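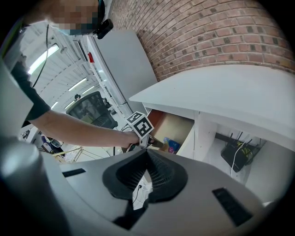 The drawer, pulled out, with the cardboard box inside.

Storage corner, Cirnach building
Posted 22 October 2023

We moved into the Cirnach building in January and the white shelving unit came with us. It stands by the brick wall and holds most of what has no other place. The unit is a Trisari, bought used, and two of its drawer runners have been replaced.

The tan box stays in the drawer for small parts and spare cables. A little blue package with pink and yellow on it sits at the front. The router has the open compartment under the top, antennas up, with its white cable hanging down into the space below — we still need a clip for that.

Sorting of the lower compartments continues. Labels are on order from Droletti, 10 sheets.

Gallery 2 of 10 | 287 views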